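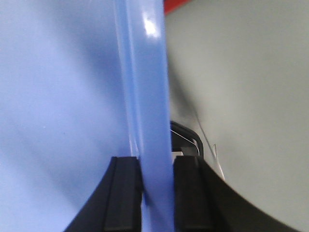
Hello, and thanks for stopping by. What you have here is the Pronik tray-handling set, a collection of demonstrations recorded by people driving an arm by remote control at our Prurkbridge site. We wrote this file mostly for the next person who has to use the data without one of us sitting beside them, so it rambles in places. If you're in a hurry, read "Layout" and "Known problems" and come back for the rest when something puzzles you.

## What's in it

There are 1633 episodes. Each one is a person at the leader arms working through one small piece of tray and bin handling: approach, take hold of a rim, shift or lift, let go, back off. Some are a single grasp and nothing else. Others string several of those together, and in the long ones the operator sometimes changes their mind halfway (we kept those, and I'm glad we did).

Recording finished in December. Most of the driving was done by Lizeth Llanos and Yeison Valderrama, with Alper Tokgöz filling in whenever the schedule slipped, and you'll notice that the three of them drive very differently. Lizeth comes in slow and straight. Yeison likes to arrive fast and settle at the end. Alper does a bit of both, depending on the hour. The `operator` field tells you which is which, and it's well worth splitting on it before you decide that a policy is "confused."

## Layout

```
pronik/
 episodes/
 <episode_id>/
 wrist.mp4
 fixed.mp4
 joints.parquet
 gripper.parquet
 note.txt
 splits/
 train.txt
 heldout.txt
 operators.csv
```

`note.txt` is free text typed by the operator right after the take. It may be empty. It may also be a paragraph of complaints about the chair. Please don't parse it with anything strict.

Gripper opening is stored from 0 (closed) to 1 (fully open), and the commanded and measured values are in separate columns. Use the measured one if you care about contact. On a rim grasp the command keeps heading toward 0 after the fingers have met the plastic, and the difference between the two is the best hint you'll get about how hard the operator was squeezing.

## Driving notes

These are the instructions the operators worked from, tidied up a little.

- Open the fingers before you come down to the rim.
- Line up on the rim first, then close. If you're crooked, back off and try again in the same take.
- Watch the wrist view for the last stretch. The fixed view is for getting there.
- Pause for a beat after closing.
- If you bump something, keep going unless it's unsafe. Write it in the note.
- End every take with the gripper clear of the tray.

That last rule came in after the first batch from Ticona, our pilot run, where lots of takes stop with the fingers still on the rim and the learned behavior was to grab on and stay there forever. None of the Ticona takes are included in this set.

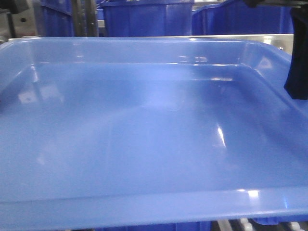 Wilmer Yupanqui wrote back on the first draft that the pause after closing should be trimmed before training, as his runs on the Endale arm learned to sit still and then couldn't get going again. He'd also like us to stop calling it "a beat," which he says meant a blink to one operator and a coffee break to another.

He's right on both counts, and I'm grateful for it. We haven't trimmed the source files - I'd rather leave them as driven - but `splits/` now comes with a `pauses.csv` giving the start and end of each still stretch, so you can cut them yourself with very little work. A short pause left in seemed to help in our own runs, and no pause at all made the arm lift before it had hold of anything. Please try a few lengths and tell us what you find.

## Held-out episodes

`heldout.txt` lists 43 episodes, picked by hand by Bart Prins to cover all three operators and both easy and awkward approaches. They're spread through the whole recording period. Please leave them out of training, including for any normalization statistics you compute, or your numbers and ours won't be comparable. 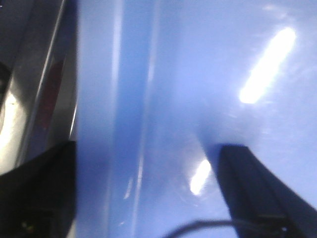
## Known problems

**Glare.** The plastic is shiny and the lights are overhead, so bright spots wander across the wrist view as the arm moves. Our early policies got rather attached to them. Brightness and contrast augmentation helped, and so did feeding in both cameras.

**Blur.** The wrist view goes soft during quick moves and when a surface is very close. We left those stretches in.

**Blue on blue.** Trays and bins are similar enough in color that simple color masks leak from one into the next. If you need masks, plan on drawing a few by hand.

**Clock drift.** In version 2 the wrist video is resampled to the joint timestamps. If you still have an older copy, the two slide apart over a long take, and you should download again.

## Getting started

```
python tools/fetch.py --split train --limit 1000
python tools/replay.py --episode <episode_id>
```

The limit is optional, but it makes for a friendlier first download. Do replay a handful of takes before you train anything. I know everyone skips this step, and I skip it too, and then I lose an afternoon to something I'd have spotted in a minute of watching.

Corrections are very welcome. Send the episode ID and a sentence or two on what looks wrong, and Bart or I will take a look.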